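Chapter 5
Can a Machine Tidy Up Yet?

Think back to the last time you cleared a desk. You picked up the pens, moved a cup out of the way, wiped where it had been, and very likely thought about supper the whole time. Most of us would call that an easy job, and for most of us it is — but ask an engineer to build something that can do the same in any house on your street, and you will be in for a long conversation.

In this chapter we visit two workplaces. The first is the Tultico packing shop in Mincombe, where machines have closed cartons for 20 years and do it very well, so long as every carton is the same size. The second is the Fladen project, which has taken on small household chores and found them a good deal harder. We will return to both in Chapter 8, so do keep your notes!

Before you read on, write down one chore you would gladly hand over, and every small movement it asks of your fingers. People are often surprised by how long the list gets.

A pencil in a wooden cup makes a fair starting point, and hand-held grippers let a person try the job with two stiff fingers on each side.

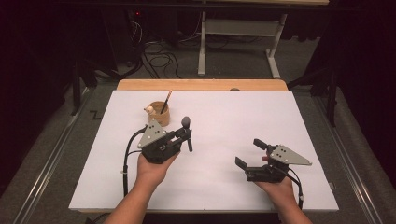 5.1 What Your Hands Already Know

Let us begin with touch, and with the simple matter of how hard to squeeze.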